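Slavica Kos
@slavicakos · Sunday

1/ Sorting the mixed crate on the white table. Cups left, electrical right. Notes as I go, mostly so I can find them again in August.

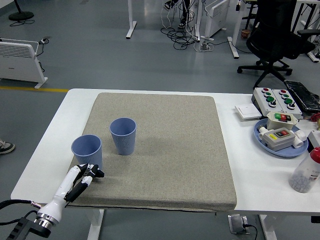

2/ Cups
Two blue ones, ribbed on the lower body, slight taper toward the base. They stay on the mat. The tabletop is hard and smooth and I dislike the noise. They go in the kitchen box with the other drinkware, upright, paper between.

3/ The mat
Gray-beige, woven. It creeps when you lean on it, so the front edge ends up folded over the near side of the table. A strip of shelf liner underneath fixes this. Mine is a Gilleo offcut, cut 12 mm short on every side.

4/ Control boxes
The two white ones at the back have the same layout: red button, green buttons, black rotary selector. Same layout does not mean same wiring. Open the cover and compare terminals before you call them a pair. Label the inside of the lid.

5/ Selectors
Turn each knob through its full travel with nothing connected. You want a clean stop at every position. If it feels vague, put a meter across the contacts before blaming the knob. The fixing screw is often the whole problem.

6/ Small switch boxes
One cream, green and red buttons. One gray, red and black buttons, small yellow label on top. I park both on the blue plate. The raised rim keeps loose screws off the floor, and the plate can be carried to the bench in one trip.

7/ Wall switch
The flat white square panel is household stock. It does not belong in the same bin as the control boxes. Separate bag, its own screws taped to the back.

8/ Reply to Wael Amrani, who asked about contact cleaner: only on contacts I can reach and see. Never sprayed in through the button gap. It carries dust inward and some plastics craze.

9/ Reply to Nisreen Shboul: no, I don't throw out the yellow labels. If the adhesive is failing, photograph the label, then lay clear tape over it. Don't trust marker on gray plastic.

10/ Storage
Amwood drawer, the 63 mm deep one. Boxes stand on edge, buttons facing the same way. Drawer limit on mine is 8 kg and I have never come close with switchgear. Transformers are another matter and live on the floor shelf.

11/ Bag labels, current format: type, button colors, tested or untested, initials. "Untested" is a valid entry. Leaving the field blank means someone tests it twice.

12/ Vesela Perić wants a selector for the Yordanov pump panel. I need the contact arrangement and the hole diameter. A photo of the front tells me neither.

13/ The spreadsheet is at some 700 lines now. Ognjen Petkov has edit access, so send corrections to him. Cups are not in the spreadsheet. Please stop adding cups to the spreadsheet.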